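Kit de prélèvement en bac Zunaleo – questions fréquentes
Mise à jour : 2/11/26

À quoi sert le kit ?
Il équipe un bras industriel existant pour la saisie d'objets en vrac. Il comprend la pince multidoigt, les supports de bac et la licence logicielle Farnevon.

Quels objets peut-on mélanger dans un même bac ?
Des pièces rigides et souples, sans présentation préalable – ustensile en bois, gant, petites pièces colorées. La masse unitaire ne doit pas dépasser 400 g.

Les bacs doivent-ils être fixés ?
Oui. Un serre-joint près de l'angle suffit pour les essais ; en production, utiliser les équerres Oltmanns, vendues par 4.
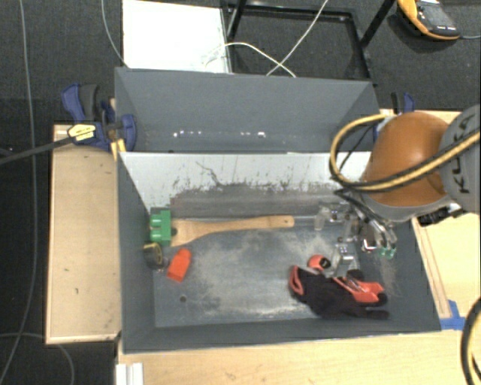 Sur le forum, Kakisthorpe objecte que la fixation compte moins que l'étalonnage : après un changement de bac, il a fallu 50 saisies avant de retrouver une cadence stable. Nous recommandons en effet de relancer la procédure d'étalonnage à chaque remplacement.

Un bac rayé gêne-t-il la détection ?
Rarement. Les reflets sont plus pénalisants que l'usure – privilégier un éclairage diffus.

Quelle est la durée de la garantie ?
2 ans, hors câbles et embouts de doigts.

Le kit est-il proposé à la location ?
À partir de mars, sur devis. L'installation reste facturée séparément.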